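Basal body temperature charting

Basal body temperature charting is a way of estimating when ovulation has taken place by recording the body's resting temperature each morning. It is one of several fertility awareness methods and is used both by people trying to conceive and by people trying to avoid pregnancy. The record is kept on paper or in an app, and one chart normally covers one menstrual cycle.

Basis

After ovulation the ovary produces more progesterone, which raises the resting temperature slightly. The rise is small, usually a few tenths of a degree Celsius, and lasts until shortly before the next period. If pregnancy occurs, the temperature generally stays up. Because the change follows ovulation, a single chart cannot predict the fertile days in advance. Users look at several cycles together, or combine the chart with other signs such as cervical mucus.

Method

The temperature is taken on waking, before getting out of bed, eating or drinking. A thermometer that reads to two decimal places is preferred, as an ordinary fever thermometer may not show the change clearly. Readings can be taken by mouth, vagina or rectum, but the same site should be used throughout a cycle.
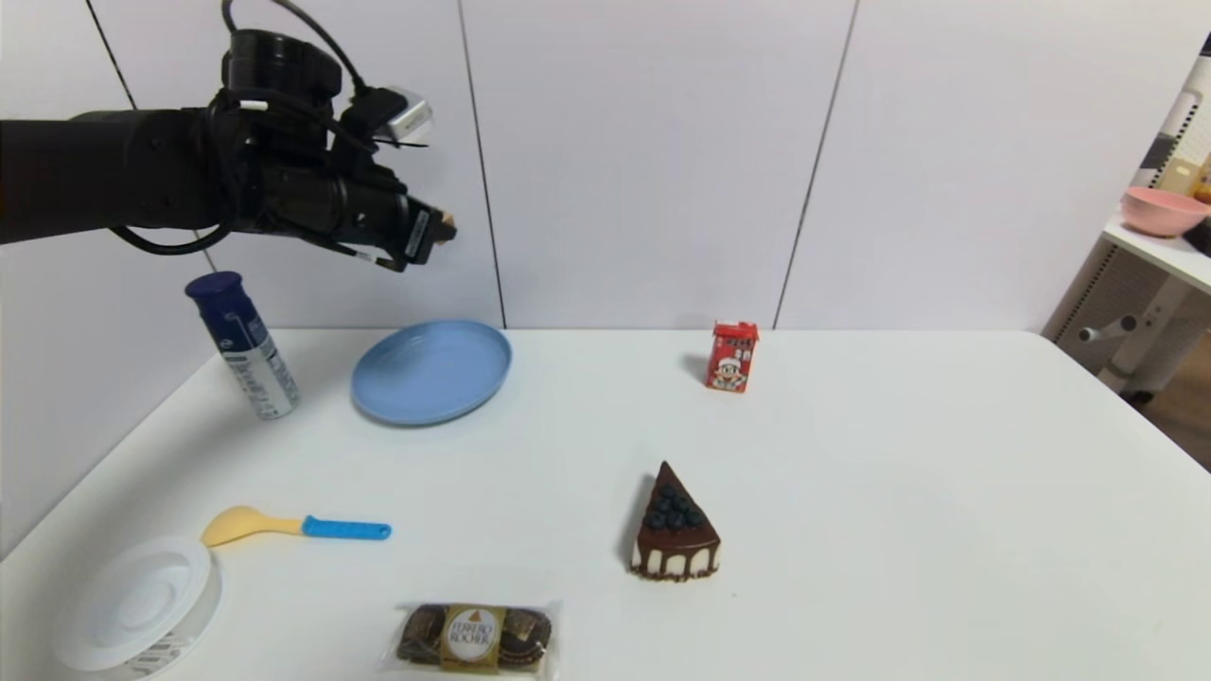
Readings are easily disturbed. Illness with fever, alcohol the evening before, broken sleep, shift work and travel across time zones can all give a value that does not fit the pattern, and it is usual to mark such days on the chart and leave them out when looking for the rise. Things used later in the morning have no bearing on a reading already taken, so a spray can with a dark blue cap, of the sort that holds shaving foam or deodorant, needs no entry in the notes column. Medicines are another matter, and hormonal treatments in particular can hide the rise altogether.

Interpretation

Most rules compare each reading with the six before it. A sustained rise over three days is taken as a sign that ovulation has passed. The Clunden rule, set out by Angeliki Tsakiris and Tudur Prosser in a teaching booklet, allows one low reading within the rise provided that the next 2 are above the line. The Restrepo chart, a printed form with 38 columns, was designed for longer cycles and has a separate row for disturbed readings.

Limitations

The method is less useful for people with irregular cycles, and after childbirth or on stopping hormonal contraception it may take some time before a clear pattern appears. A rise in temperature suggests ovulation but does not confirm it, and a flat chart does not prove that it has failed to occur. Blood tests and ultrasound are used where a firmer answer is needed.

See also

Cervical mucus method
Luteal phase
Ovulation test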